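Roasting a Whole Cabbage

3 May 2021

I bought a cabbage in April because it was the cheapest thing in the produce section, and then it sat in the bottom drawer for two weeks. Cabbage will let you do that. Lettuce would have been soup by then. When I finally took it out I peeled off the two outer leaves, which had gone limp and a little gray at the edges, and the rest was as tight and squeaky as the day I brought it home.

I grew up eating cabbage two ways, raw with fish sauce and chilies on the side of a plate, or boiled in a clear broth with pork. My mother never put one in the oven. We didn't use the oven for anything except storing pans. So I came to roasting late, and I have ruined enough of them at this point that I feel all right writing down what I do.

The first one I tried whole, the way restaurants do it, rubbed with oil and set in a skillet. After an hour the outside was black and the middle was hot raw cabbage. I put it back in for another half hour and got the same thing, only blacker. Some people have good results with this if they simmer the head first. I didn't want to wash two pots, so I moved on to wedges.

Wedges are the way to go. Cut the head in half through the core, then cut each half into four, so you have 8 pieces. Leave the core in. It holds the leaves together, and once it's roasted it tastes a bit like the stem of broccoli, sweet and mild. If your cabbage is a big one, over three pounds, you can cut thinner wedges, but then they start to fall apart when you flip them.

For the oil I use more than I think I need. One medium cabbage takes 6 tablespoons. I know that sounds like a lot. I tried it with three and the edges turned papery before the inside was done. Brush it on both cut sides and let it run down between the leaves. Salt goes on at the same time, and black pepper if you like it. I leave garlic off until the end. It burns.

The oven should be at 425 and the pan should already be in there getting hot. I have a dark steel sheet pan from Mestier that I bought when the old one warped, and it browns better than the shiny one did. A cast iron skillet would do as well, but you can't fit a whole cabbage in one unless you crowd it, and crowded cabbage steams. Leave a finger of space between the pieces.

Lay the wedges down on one cut side and don't touch them for 28 minutes. I set a timer because I am a person who opens the oven door. Then flip each one with a thin spatula and give them another 15. The first side should be dark brown, darker than feels right, with some black on the thin leaves that stick out. Those black bits are my favorite part. If yours are still pale, your oven runs cool. Mine did for years – I finally put a thermometer in it and found out that 425 on the dial was closer to 390. 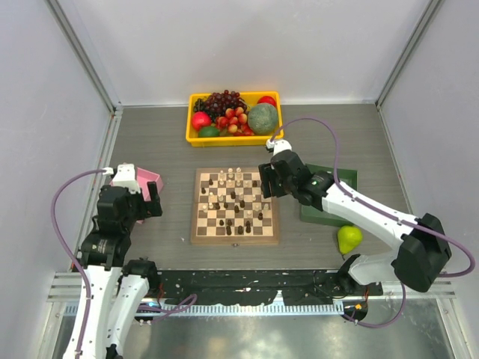 Panya Mahawong

While the cabbage is in the oven I make the sauce. There are two I go back and forth between.

The first is lime and fish sauce. Two tablespoons of fish sauce, three of lime juice, one of brown sugar, a clove of garlic mashed up with a pinch of salt, and as many sliced chilies as your household can stand. Stir it until the sugar is gone. It should taste too strong on the spoon. Cabbage is bland and there's a lot of it, so the sauce has to do some work. Pour half of it over the wedges as soon as they come out of the oven, so it sizzles a little and goes down between the leaves, and put the rest on the table. The fish sauce I have at the moment is the Sukprasert one, in the tall bottle. It's saltier than what I had before, so I cut it with a spoonful of water.

The second is butter and mustard. Melt three tablespoons of butter, let it go slightly brown, take it off the heat and whisk in a big spoonful of grainy mustard and a splash of cider vinegar. This one is better in cold weather and better next to sausages. It also goes stiff when it cools, so you have to eat fast or warm your plates.

I tried a third sauce with miso and tahini that I saw in a few places. It was fine. It was thick and sat on top of the cabbage like frosting, and I haven't made it again.

For crunch I put something on at the end. Toasted peanuts with the lime sauce, breadcrumbs fried in oil with the mustard one. Sesame seeds are too small and slide off. My daughter likes crushed potato chips on it and I have stopped arguing.

We eat this as dinner with rice and a fried egg. As a side it feeds six, as a main dish it feeds three with some left over. The leftovers are good. I chop them up cold the next day and fry them in a pan with the old rice and whatever sauce is still in the bowl. They also make a decent filling for an omelet. I would not freeze them. I did it once and got a bag of wet brown strings.

A few people have asked if it works with red cabbage. It does, but it takes longer, maybe ten more minutes, and it turns a dull color in the oven that I don't find very appetizing. Squeeze lime over it and some of the purple comes back. Savoy cooks faster and burns faster. Napa has too much water in it and I'd keep that for soup or kimchi.

The smell does hang around – I open the kitchen window before I start and leave it open through dinner. If it's too cold for that, run the fan.

Next I want to try the same thing on the grill once ours is clean. I've been told to put the wedges on a skewer so they don't drop through the grate, and to oil them twice. I'll probably do it over Memorial Day weekend if it doesn't rain, and I have two cabbages in the drawer already.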